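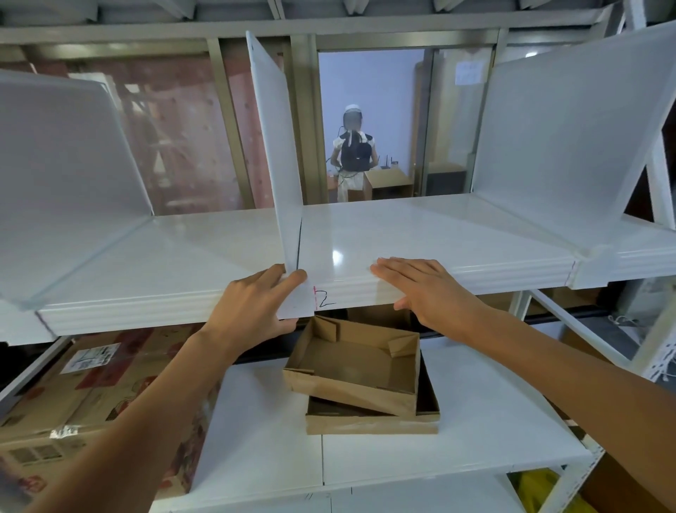

Grorkidley Stockroom Starter Kit

$229 the kit. In stock. Ships from our Brovcombe warehouse.

For small shops, school supply rooms, church pantries, anybody with a back room and no idea what's in it. You already have the shelves, we're guessing. This is everything else: bins, labels, markers, count sheets, step stool. One box, well, two boxes, they ship together and mostly arrive together.

What you get

Stacking bins, small and medium, lids separate
Label holders, clip-on, pack of 80
Blank card inserts for the holders, perforated sheets
Black markers, fine and broad
Red marker, fine
Two-step folding stool, rubber feet
Clipboard with pen loop (pen not included, sorry, we keep meaning to add one)
Count sheets, pad
Setup booklet

Not in the kit: shelving, dividers, a ladder, barcode anything. If you want scanners see the Trastari page, different product line, different price range.

Who it's for

One room, one or two people putting things away. Bigger than that and you're better off with the Montecinos kit, which is the same bins but more of them plus the rolling cart. Montecinos is $955 and goes by freight so you need someone there to sign for it and somewhere flat to drop a pallet. Don't order it to a second floor walk-up. People have.

If you only need bins, buy bins. Sold loose on the Bins & Lids page, same day shipping, cheaper than breaking up a kit.

Setting up, short version

The booklet has the long version. Short version is do the numbering first. Bins later. Everyone wants to fill bins the minute the box is open and then you've got forty kinds of tape and no place to write down where any of it lives.

Number the bays left to right from the door. Number the shelves in each bay bottom to top, or top to bottom, doesn't matter, pick one and tape a note by the light switch saying which. Then spots on each shelf. Bay, dash, spot is plenty for most rooms. Keep it short enough to read out loud across the room to the person with the clipboard.

Marker straight on the shelf lip is fine for the first few weeks. Really. You will move things. Once you've stopped moving things, switch to the clip-on holders. Marker comes off glossy paint with rubbing alcohol and a rag most of the time, test a corner first. On bare or matte metal it may stay forever so use the masking tape trick in the booklet (page with the tape on it).

Heavy stuff low. Anything glass low. Paper goods can go up top. Things you reach for every day go between knee and shoulder and that space runs out fast, so be mean about what gets it. Christmas wrap does not need to be at eye level in July.

Mixed containers are OK up high. Cardboard from the supplier, plastic tubs, whatever came in. Just write on the side facing out.
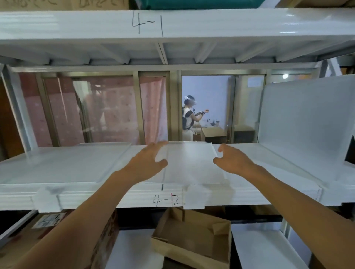
And write the spot number on the container too, not only what's in it. When a box gets pulled down to fill an order, whoever puts it back can see where it goes. Saves more time than anything else in the booklet. Doesn't cost a thing.

Counting

The sheets are three columns: spot, what, how many. Fourth column is blank, use it for reorder level or ignore it. Pad is ruled so you can fit one bay to a page if your bays aren't huge. Count the same bay at the same time every week instead of the whole room once a year. A bay takes a few minutes with coffee. The whole room takes your weekend.

If sheet and shelf dont match, fix the sheet, then go look in the neighboring spot. It's usually in the neighboring spot.

Sizes and specs

Small bin: fits most 12 inch deep shelves, front lip clears by a finger
Medium bin: needs 18 inch deep shelves, will hang over on a 12
Bin material: polypropylene, wipes clean, not for the dishwasher
Label holders: spring clip, made for flat or lightly ribbed edges. Deep rolled edges, order the screw type instead
Stool: folds flat, hang hole in the top step
Markers: alcohol based, keep caps on, keep away from little kids
Color: clear bins, gray lids. Blue lids back in July

Measure your shelf depth before ordering. Inside depth, not the outside of the uprights. Most common return we get is medium bins on shallow shelves and you pay the freight back on those.

Extras people add

Second pack of label holders
Lids, all sizes
Red markers, for hold / do not pick
Spare count pads, three per pack
Bin dividers, small bin only. Medium dividers are coming, no date yet

Shipping

Kits leave next business day. Order by 16th December for delivery before the holidays, lower 48 only. Alaska and Hawaii, email first, we'll quote it. The two boxes sometimes split up in transit so give it another day before you write to us about the missing stool. It's nearly always the stool.

Schools and nonprofits can pay by purchase order, net thirty. Send the PO as a PDF please, photos of POs get lost in the inbox.

Volume

Ordering for more than one site? Ten kits is $2,274 minus the freight break shown at checkout, wait, no, freight break is already in that price. Fixed. $2,274 delivered to one address. Split addresses, ask.

Returns

Thirty days, bins unused, stool unused. Markers not returnable once opened. Cracked in shipping, send us a picture of the bin and the outer carton and we replace it, you don't need to mail back the broken one.

Questions we get

Do the bins stack with the lids off? Yes, up to three high. Past that they lean.

Will the holders fit wire shelves? No. Get the wire version, same page as the screw type.

Can I swap the stool for more bins? Not at checkout. Put it in the order notes and we'll do our best, no promises in december.

Do old Grorkidley lids fit the new bins? Small yes. Medium no, the rim changed. Old style medium lids are still on the clearance page till they're gone.

Booklet in Spanish? Yes, tick the box in the cart or you get teh English one.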